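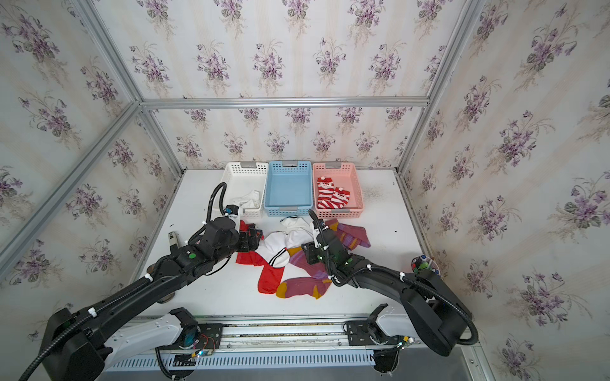 Inspection of the two-arm sock sorting cell at the Zidden workshop, McKinnon building, following the late stop on the right arm. The operator pressed the stop button while both arms were over the pile. The left arm held at once. The right arm carried on down and pressed its gripper into the table before it held. No injury. The cell was left isolated until the checks below were done. Both arms share one rail along the front edge and both reach the same heap of socks in the middle of the table, in front of the white, blue and pink baskets, so a late stop on one side is a risk to the other arm as well as to anyone reaching in.

Date of inspection: 15/05/2019
Cell state on arrival: isolated, lock fitted, key with shift lead
Result: NOT to return to automatic running. See items 4, 5 and 9.

1. Isolation and lock-off
OK
Comment: Lock and tag in place. Tried the start button with the lock on and got nothing. The tag had not been filled in with the reason for isolation. Filled in during the visit.

2. Frame and walls
OK
Comment: Aluminium bars tight at all corners, no movement when pushed by hand. Wall covering is flat with no loose edges that could catch on an arm. Front is open, as designed. See item 9.

3. Rail and carriages
OK
Comment: Both carriages run freely by hand with the drives off. Vent slots on the rail housing brushed out, a fair amount of lint. End stops present. The lower edge of the right carriage has a rub mark, old, no action.

4. Stop button, response of each arm
FAIL
Comment: Tested at slow speed with the table cleared. 18 presses in total. Left arm held promptly every time. Right arm was late on 3 of the 18. On each late press the wrist was turned fully outwards. No late stops with the wrist straight. Fault traced to the stop relay plug for the right arm (Damum type, push fit), which had backed out of its socket far enough to lose contact when the cable pulled on it. The relay itself tested good on the bench.

5. Cables and conduit
FAIL
Comment: Left arm acceptable. Conduit held with small white ties, all sound. On the right arm the looping conduit is too short for the full turn of the wrist and puts a steady pull on the plug in item 4. Length to be increased and a clamp added ahead of the plug so the load is taken there. Do not just add more ties — that was done in October and it made the pull worse.

6. Grippers
PASS with comment
Comment: Right gripper tips checked for damage from the contact with the table. One tip slightly bent, changed. Closing force set back to the normal value. Left gripper no damage. Camera module on the left gripper secure, cable has enough slack.

7. Indicator lights
PASS with comment
Comment: All status lights work. They stayed green during the late stops, so they can't be used to confirm that the stop has been received. Operators had been treating green as safe. This needs putting right in the work instruction and at the next handover.

8. Table surface
PASS with comment
Comment: Shallow dent from the contact, no sharp edge. There are dark specks beside the pink basket. Wiped some up and could not say what they are. Not metallic, a magnet does not lift them. Clean, then look again after 2 hours of slow running.

9. Access from the front
FAIL
Comment: Operators reach in to free socks that have fallen between the baskets and the wall. The local rule says isolate first. Asked on shift, and the usual practice is to press stop and reach in. With the fault in item 4 that could have put a hand under a moving arm. Light curtain quoted by Zutetti, not yet ordered. Until it is fitted, fit the hinged guard and keep it shut whenever power is on.

10. Loose items on the table
PASS with comment
Comment: The small cup at the right-hand side is within reach of the right arm. Move it off the table before restart.

Before restart:
— Right conduit replaced and clamp fitted
— Relay plug changed for the locking type, both arms
— Hinged guard on, tested shut and open
— 25 stop presses on each arm with the wrist fully turned, no late stops
— Work instruction changed for item 7, signed by each operator

If any press in the repeat test is late, stop testing and isolate again. Record the wrist position for every press, including the good ones.

We use cookies to make this site work and to see which pages are read. By continuing you agree to our use of cookies. Accept Change settings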